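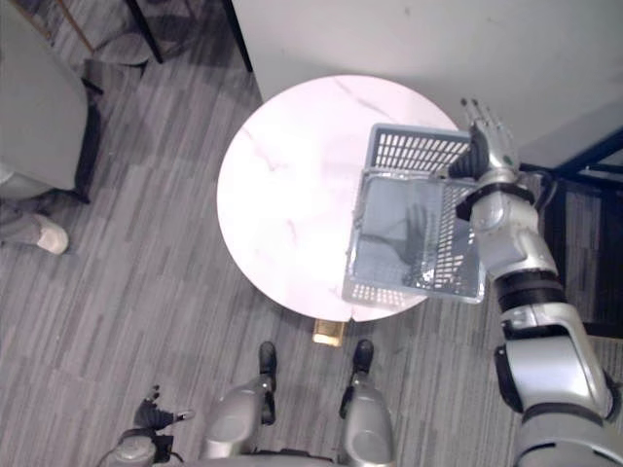 Flestthorpe Small Table Set: read me first

Hi, I'm Svitlana Kuzmenko, and I put this folder together! It's all tidying around one small round table: white marble pattern, faint gray veins, gold-colored base. The basket is gray plastic with slotted walls, and I use the same name for it everywhere (plain "basket", nothing fancy).

What's inside

43 clips, sorted into 8 folders by task. Two of the folders are basket tasks, the rest are cups, papers and wiping down. Clip names start with the task, then the take.

Stuff to know

The veins in the marble pattern are really pale, so please don't label them as crumbs or hair (I did, in version 1, and had to redo the whole wiping folder). Same goes for dark reflections on the bottom of the basket.

Labels are in labels.csv, one row per clip. Notes from the Moroz set use the old column names, so rename those before you merge.

Changes

January: fixed 4 mislabeled basket clips.

Still to do: the paper folder needs a second pass.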